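Search this site Enter keyword Go

Bulky item pickup to start in Gevcombe in August

2 July 2025

Households in Gevcombe will be able to have large unwanted items picked up from the curb starting in August, under a one-year agreement between the town and the hauling company Drindico.

The service covers furniture, small and midsize appliances, storage boxes, rugs and mattresses. Each household may put out 2 items per pickup at no charge. Further items can be added for a fee, to be set before the first round.

Until now, residents with something too big for the regular cart have had to take it to the Sutherland Road transfer station themselves or pay a private hauler. The station logged 2,835 drop-offs of bulky goods last year, and the town says many of those trips were for a single chair or cabinet. Items left beside the road without a booking have also been a complaint in the blocks north of the station, where crews have been sent out after most holiday weekends. 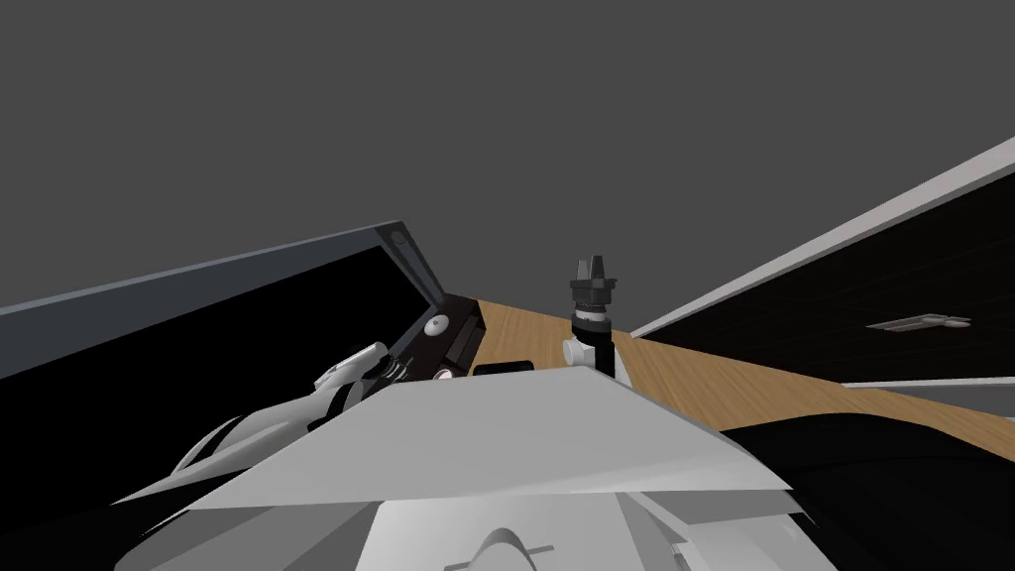
An open black container with its lid raised.

Pickups must be booked by phone or through the town website. Residents will be given a date and asked to place items at the curb the evening before, clear of the sidewalk and at least a few feet from hydrants and parked cars. Drawers should be emptied. Lids and doors should be taped shut or taken off, and glass shelves wrapped and labeled.

The first round will take in the 3,000 homes on the east side, between Sutherland Road and the river. The west side will be added once the town has seen how long the east side routes take. Apartment buildings with shared dumpsters are not part of the first round — managers of those buildings will get a separate letter.

Drindico already handles yard waste in Gevcombe and will use one extra truck for the new work. The company will keep reusable goods apart from the rest and deliver them to the former Giretti warehouse on the south side of town, which has been leased as a sorting and resale site. Pieces in fair condition will be sold there at low prices, with the money going toward the cost of the pickups.

The warehouse has been closed since the Giretti furniture business moved out. The roof has been patched and the loading door replaced, but the parking lot still needs work and will have space for only a few cars when the site opens. Shoppers are asked to use the street until the paving is finished.

A smaller trial last fall brought in nearly 900 items. More than half were wood furniture, mainly dressers, bookcases and tables. 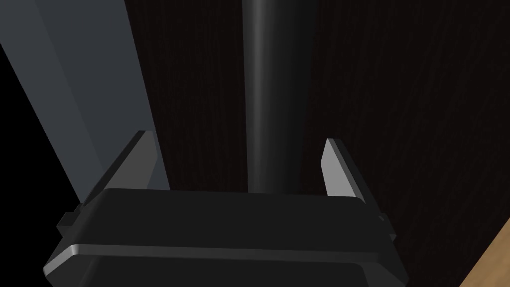
What will not be taken

Crews will not pick up paint, tires, car batteries, propane tanks or construction debris. Refrigerators and air conditioners will still go to the transfer station, where the existing charge applies. Upholstered items with signs of bedbugs must be sealed in plastic and will be thrown away.

Booking opens later this month. The transfer station will keep its current hours.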